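Tag der offenen Tür bei Derkier – kurzer Bericht

21. Juli 2024

So, schnell runtergeschrieben, bevor ich alles vergesse. Zug hatte Verspätung, Anschlussbus weg, also die letzten zwei Kilometer zu Fuß am Kanal entlang. War trotzdem pünktlich zur ersten Führung. Eintritt frei, Anmeldung nur für die Brennhalle nötig, steht auf der Webseite ziemlich versteckt.

Derkier macht Geschirr. Steinzeug, hauptsächlich für Gastronomie, seit ein paar Jahren auch eine kleine Linie für zu Hause, die heißt Vovel. Kannte ich vorher nur aus der Kantine, Stempel unterm Teller. Die Halle liegt hinter dem alten Güterbahnhof, von außen unscheinbar, innen riesig und staubig. Schuhe danach weiß. Wer hingeht: nichts Schwarzes anziehen.

Führung machte Rosalind Blackwood, Leiterin der Glasurabteilung, spricht schnell, sehr gut verständlich. Gruppe von 18 Leuten, viele Töpferinnen aus der Umgebung, die ganz andere Fragen hatten als ich. Erst Masseaufbereitung. Laut. Der Ton kommt als Pulver und wird mit Wasser angemacht, dann durch die Filterpresse, dann liegen da so graue Kuchen auf Paletten und ruhen. Anfassen erlaubt. Fühlt sich an wie kalte Butter.

Dann die Formerei. Teller werden gepresst, Schüsseln gedreht, Kannen gegossen. Das Gießen fand ich am schönsten: Schlicker in die Gipsform, warten, Rest auskippen, und innen bleibt eine dünne Wand stehen. Levente Sipos macht das seit 21 Jahren und hat nebenher noch mit uns geredet, ohne einmal hinzuschauen. Er sagt, im August sei es am schwierigsten, weil der Gips bei schwülem Wetter nicht richtig trocknet. Henkel werden immer noch von Hand angesetzt. Durften wir probieren, meiner saß schief und wurde sofort wieder eingestampft. Gut so.

Brennhalle: Tunnelofen, 40 Meter lang, die Wagen fahren so langsam durch, dass man es nicht sieht. Man muss sich eine Kante merken, weggucken, wieder hingucken. Am Einlauf angenehm, in der Mitte nicht auszuhalten. Fotografieren dort verboten. Ausschuss kommt in Container und geht in den Straßenbau, das hat ein paar Leute sichtlich geschmerzt. Eine wollte einen Eimer Scherben für Mosaik mitnehmen, ging aber nicht.

Mittagspause im Hof. Suppe aus hauseigenen Schalen, sechs Euro, Brot dazu. Zu wenig Schatten. Die Schlange am Kaffeewagen war lang, und als ich dran war, gab es keine Milch mehr. Neben mir saß Dennis Ellwood, der für den Großhändler Ivow einkauft und eigentlich nur wegen der neuen Farben da war. Von ihm habe ich gelernt, dass Restaurants inzwischen fast nur noch matte Teller bestellen und sich hinterher über Besteckspuren beschweren. Er nimmt privat nur glänzende.

Nachmittags die Farben. Montserrat Bustamante hatte Probeplättchen ausgelegt, 35 Töne, alle aus derselben Grundglasur mit verschiedenen Oxiden. Das Rot ist wohl das Sorgenkind, kippt im Ofen gern ins Braune. Grau- und Rosatöne laufen dagegen stabil, davon will man mehr machen, auch bei Vovel. Ihre Erklärung zu Haarrissen habe ich nur halb mitbekommen, weil hinten eine Tür ständig zuschlug. Irgendwas mit Ausdehnung: Glasur und Scherben müssen zusamenpassen, sonst reißt es noch Wochen später.

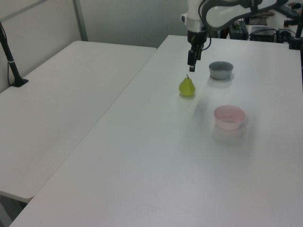 Danach noch Werksverkauf. Zweite Wahl kistenweise, Preise gut, Kasse überfordert, nur Barzahlung. Habe zwei tiefe Teller und eine Kanne gekauft, die Kanne tropft, hätte ich mir denken können. Vortrag zur Firmengeschichte um vier habe ich ausgelassen, soll aber voll gewesen sein.

Rückweg wieder am Kanal, mit Tellern im Rucksack deutlich langsamer. Parkplätze gibts übrigens kaum, Fahrradständer genug. Für die Brennhalle früh anmelden, die Gruppen waren mittags alle vol. Toiletten nur im Verwaltungsgebäude, erste Tür links.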